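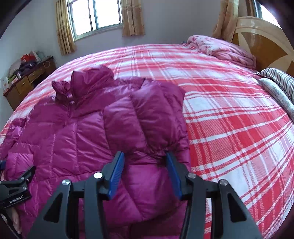 What's the best way to store a puffy jacket over the summer? Loose, on a shelf or a wide hanger, with nothing heavy on top of it.

I didn't want that to be the answer. I wanted the answer to be vacuum bags, because I have a closet the size of a phone booth and it's August and I'm tired of looking at winter clothes. Stakari sells a set of 3 bags for 31 dollars and the box promises your jacket will "bounce back like new." I've bought things from boxes before.

So I folded the purple one on the bed, sleeves in first, and thought about it for a while. A quilted jacket is mostly air. You pay for the air. Then you're supposed to buy a bag that takes the air out, and trust that it all comes back in November, collar included. My old Jostasa coat spent one summer squashed in a suitcase and the left shoulder has been flat ever since. I ran it through the dryer with tennis balls, which everybody recommends, and got a warm coat with a flat shoulder.

Jui-lin Mok left a comment on my last closet post saying she's used the bags for years and I'm being dramatic. Maybe! She also lives somewhere that gets cold for two weeks, so I'd like to know how often those jackets get tested.

The folding advice I'm less sure about. Sleeves across the front, bottom up to the chest, collar left alone – that's how I do it, and it never stays put. Shiny fabric slides. Rolling is worse.

For now it's going on the top shelf in an old cotton pillowcase, and the sweaters are moving down to the drawer under the bed. I still have to figure out the boots.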